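Customer sales report doubles credited orders after branch merge

hukwood_ops
Posted 2019-06-09

We run Adeo for sales reporting on top of our order system. In February we merged the Birbridge branch into the main warehouse. Since then the year-over-year report by customer shows credited orders twice for any account that used to belong to Birbridge. Invoices are fine, only credits are wrong. 48 accounts are affected. Rebuilding the cube overnight made no difference. Is this a mapping problem or a bad import?

luo_dist
Mapping, most likely. When a branch is merged, the old branch code stays active until you close it by hand. Invoices are matched on invoice number, so duplicates drop out. Credits are matched on branch plus customer, and with both codes live each credit gets picked up under both.

Go to Setup, Branches, open the old code and set an end date equal to the merge date. Then run a full reload of the credit table. The nightly rebuild only reads rows changed in the last 8 days and will skip anything older.

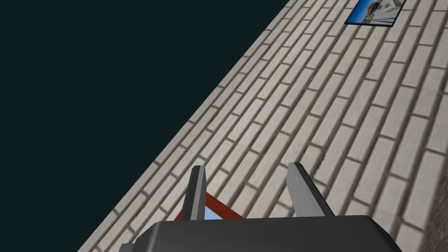
Check the rep assignments before you reload. If a customer has 2 reps, one from each branch, the margin by rep report will split the credit between them even after the branch code is closed. Remove the old assignment first. The reload took over 3 hours on our data, so run it outside business hours.

partsdesk
Had the same thing. Just export to a spreadsheet and delete the duplicates.

hukwood_ops
Old code was still active. Closed it and reloaded the credit table, and the totals now match the ledger for all but one account. That one has a second rep on it.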